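Hutthorpe Apartments – Resident Help Desk
Ticket 1127
Category: Laundry / In-unit washer and dryer
Status: Resolved, kept open for comments
Subject: Everything comes out of the dryer smelling like a basement

Original request

Hello there, and thank you in advance for reading what I am afraid is going to be a long one. I'm in unit 18, the one at the end of the hall with the stacked Dender washer and dryer in the closet. For most of July our laundry has had a sour smell to it. It is the towels mostly, but lately it has crept into sweatshirts and the heavier things too. They come out of the dryer warm and perfectly nice, I fold them, I put them away feeling pleased with myself, and the next morning somebody steps out of the shower, presses a towel to their face and hollers.

I have tried more detergent. I have tried a different detergent. I have tried the scented beads my sister swears by, which gave us towels that smelled like a basement with a lilac bush in it. The washer itself looks clean to me, but I'll admit I don't know where else to look besides the drum. Could somebody come check whether the machine is draining right? We're home most evenings and the dog is friendly.

Help desk, first reply

Thank you for writing in, and please never worry about length – the long tickets are usually the ones we can fix without three rounds of questions. I'm sorry about the towels. That is a miserable way to start a morning.

I've put you on the list for a drain check. While you're waiting, would you mind telling us a few things?

How much detergent are you using per load, and is it the liquid or the powder?
Do you leave the washer door open or closed between loads?
How long do things usually sit after the washer stops?
Where does the dirty laundry wait before it gets washed?
Do the towels go in with everything else, or by themselves?

Resident reply

Well, this was a little humbling to write out, but here goes.

Liquid, and I fill the cap. The whole cap, up to the top, and a bit more when it's towels.

Door closed. The closet door won't shut otherwise and the dog likes to put his head in the drum.

How long things sit depends on the day. If I start a load after supper there's a fair chance it stays there until morning. I always mean to get up and move it.

Dirty laundry goes in the big white basket with the woven pattern on the sides, which lives on the bedroom floor. I say "goes in." Plenty of it ends up next to the basket, in a heap, and when I'm ready to do a load I scoop up the heap. Shower towels get dropped there too, straight off of whoever was using them. And no, the towels don't get their own load, they go in with whatever is there.

I do want to say the basket is a good one! I bought it at the Cluditard store when we moved in and it has held up beautifully. I'd hate to find out it was the problem.

Help desk, second reply

You've been so thorough that I think we can get somewhere before the technician even arrives. Your basket is safe, I promise. The things that stood out to me were the full cap, the closed door, the overnight loads and the damp towels going into a pile with everybody's clothes.

Too much detergent is a very common one with these washers. They use so little water that the extra soap has nowhere to go, and it stays behind in thick fabric like terry and fleece. It feels like softness at first. Then it starts holding on to smells, and adding more soap makes it worse.

Could you go through the steps written out further down this ticket and let us know how things are after a week or so? I've kept them in order. It's fine to spread them over a couple of days.

Technician visit note

Checked the drain hose and pump on the Dender unit in 18. Hose is not kinked, pump runs clear. Pulled the small filter behind the lower panel and found a hair elastic, a dime and a good deal of gray sludge. Cleaned and refitted. Folded back the rubber door seal and wiped out a lot of slimy residue along the bottom. Ran an empty rinse and there were still suds at the window with no detergent added. Dryer vent clear, lint screen clean, airflow good. No parts needed. Showed resident how to pull back the seal. Met the dog.

Steps given to the resident

1. Clean the washer first. There is no use washing towels in a machine that smells like the towels. Run the hottest cycle with nothing in it and one measured dose of washer cleaner (the Hsiao tablets at the front desk are fine, help yourself to a couple). Pull back the door seal and wipe all the way around with an old rag, paying attention to the bottom.

2. Run a second hot cycle, empty, with no cleaner. If you still see suds, run it again. It can take a few tries when there has been a buildup.

3. Take out the detergent drawer. It lifts out if you press the tab at the back. Rinse it under the tap and scrub the corners with an old toothbrush, then wipe the slot it slides into.

4. Sort before you scoop. I know the heap method is quick, and I have been guilty of it myself, but one damp towel at the bottom of a heap will share its smell with everything lying on it. Pull the towels out and make them a pile of their own, then the heavy dark things, then the whites. A ribbed towel crumpled up on the floor holds on to moisture in every one of those little ridges, so hang it over the rod or a chair back until wash time, even if it's only for the afternoon. Give the big soft pieces some air as well before they go in.
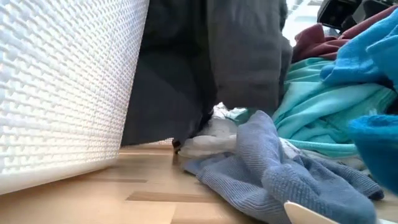 5. Strip the towels. Wash them by themselves on hot with no detergent and no softener. If the water looks cloudy or sudsy through the window, that's the old soap coming out. Repeat until it runs clear, then wash once more as you normally would.

6. Measure the detergent. Two tablespoons of liquid is plenty for a full load. Please go by the spoon for the first few weeks and leave the cap alone, as the lines inside those caps are terribly hard to read. Skip the scented beads for now.

7. Move the load when it finishes. If you know you'll be in bed before it's done, use the delay setting so it ends when you get up. A load that has sat all night wants a quick rinse before it goes in the dryer.

8. Leave the washer door open a hand's width between loads. For the closet door, there is a hook at the desk that holds it ajar – just ask. It should keep the dog out as well, unless he is a very determined sort of dog.

9. Let the basket breathe. Empty it completely once a week and wipe down the inside, bottom included. Dry things may go in, and damp things wait their turn elsewhere.

Resident update

I wanted to wait until I was sure before writing back, and now I'm sure. It's so much better! The first hot cycle made more suds than I have ever seen in that window, and I had to run it over and over before it would quit. The towels took two rounds with no soap at all, and the water came off them looking like dishwater, which was mortifying and also a little bit fascinating. My husband came in to watch.

They feel different now. Not as fluffy, but they dry you properly, and I hadn't noticed they'd stopped doing that. The sweatshirts are fine too. I've got a tablespoon tied to the detergent bottle with a piece of yarn so that no one in this household can claim they couldn't find it.

One leftover question. We have a heavy fleece throw that still has a faint smell to it when it's folded up. Would the no-soap wash be all right for that, or will the hot water ruin it?

Help desk, third reply

What lovely news, and thank you for coming back to tell us. So many people don't, and we're left wondering.

For the fleece, do the same thing but on warm, and with a half cup of white vinegar where the softener would go. Check the tag first in case it says cold only. Don't put it in the dryer on high – low heat, or over a railing if you have the patience. If it's very bulky, wash it alone. You may need to do it twice.

I'm marking this one resolved and leaving comments open. If the smell returns, write in here and we'll send someone to look at the pump again.

Comment from unit 107

I hope it's all right to add to somebody else's ticket. We have the same Dender machine and the same smell and I had been blaming our teenager. Pulled back the rubber seal after reading this and found a sock in there, black with goodness knows what. Are there any more of those tablets at the desk?

Help desk

There are! Second drawer down, next to the spare mailbox keys. Please take two, and do the filter while you're at it. Put a shallow pan under it first, because there is always more water behind that panel than you expect.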